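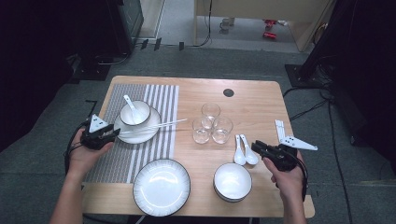
Schälchen, Löffel und Stäbchen auf dem gestreiften Set

Suchbegriff eingeben Suche Erweiterte Suche

Hallenturnier in Clornasham - wer war dabei?

netzroller_13
Bin immer noch platt vom Viertelfinale! Boateng gegen die Nummer 166 der Welt, erster Satz 6:1 weg, und dann dreht sie das Ding noch mit 7:5 im dritten. Und das vor vielleicht 700 Leuten, so laut hab ich die Halle noch nie erlebt.

Grundlinie
Gedreht? Die andere hat beim Stand von 5:4 zwei Doppelfehler in einem Spiel serviert. Freut mich ja für Boateng, aber ihre Rückhand war wieder ein Trauerspiel.

netzroller_13
Hast du den Stoppball zum Break gesehen? Eben.
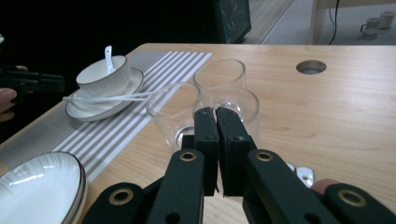 Tisch mit Gläsern

slice_susi
Ich fand den Belag komisch, viel langsamer als in Nurkstead. Da hat jede Aufschlägerin ein Problem, oder?

Grundlinie
Nö, der war wie immer. Langsam sind nur die Bälle nach sieben Spielen.

slice_susi
Dann erklär mir mal, warum plötzlich keine mehr Asse schlägt :-) Fahrt ihr im Dezember nach Nurkstead? Tageskarten gibt's wohl noch.

netzroller_13
Klar, hab schon zwei!

12 mal geteilt - 7 Kommentare
Zuletzt aktualisiert: Sonntag, 3. November 2024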